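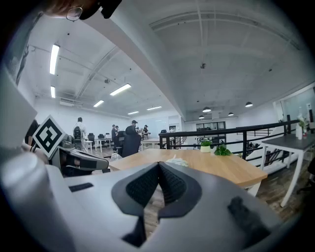 Step 2: Clear the table top

Work from one end to the other. Lift off bags, cloths and any loose leaves before wiping. Move potted plants to a second table, well away from the stair railing. Do not stand pots on the floor beside a staircase opening.

Step 3: Wipe down the wood

1. Fold a clean cloth into quarters and dampen it. It should not drip.
2. Wipe along the grain, overlapping each pass by a third.
3. Dry at once with a second cloth. Standing water will mark an oiled top.
4. Check for pot rings. Rub these with a little Pistton wood soap – never a scouring pad.

A 500 ml bottle is more than enough for a table of this size. The Skodo oil we use on the upper floor is rated for up to 3,000 wipes between coats, but re-oil sooner if the surface feels rough.

Step 4: Put the plants back

Set the plants towards the far edge, where they are clear of elbows and laptops. Wipe the base of each pot first. Trim yellow leaves and bin them with any used tissue.

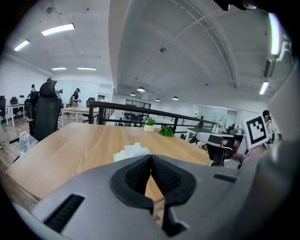 Plants at the far edge of the table, railing behind.

Step 5: Chairs

Push chairs in last, leaving a hand's width between armrest and table edge.

Guide by Dirceu Vasconcelos, revised January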